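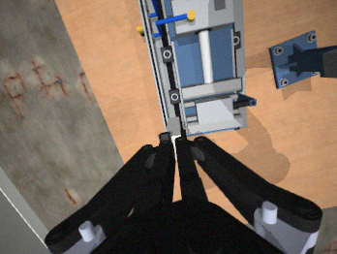

Susbridge has been arguing about the floor of its indoor market since May, and the argument is now longer than the market. Traders at the Hurko Road end want the old concrete left alone. Those at the Clokov Street end want a wood-look finish laid over it. The town council, asked to choose, has chosen both, with a join running across the hall on the slant. Anyone wondering how the two get on can judge from the picture, where weathered grey meets light orange-brown wood grain along a diagonal. Opinions at the tea counter ranged from "modern" to "did they run out?"

The work will take 3 weeks and cover 370 square metres. Stalls stay open throughout, although the fishmonger has been asked to move twice and the cheese stall has been asked to move next to the fishmonger.

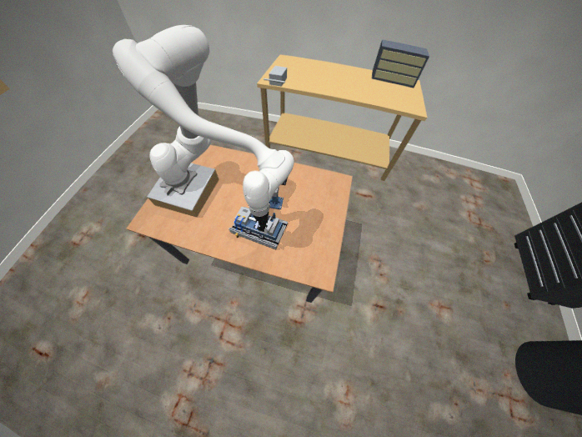 The council says the slanting line follows an old drain and was the cheapest route. A public vote on the matter drew 33 replies, of which 30 were about parking. These have been passed to the parking team, who have thanked the market team and passed them back.

Work starts once the council has settled which end goes first.

Last updated: Sep 8, 2025

Comments (3)

hallgoer: My stall is on the line. Which end do I complain to?

Clokov St resident: Looks smart. Still nowhere to park.

teacake: Leave the concrete. It was good enough for my nan's trolley.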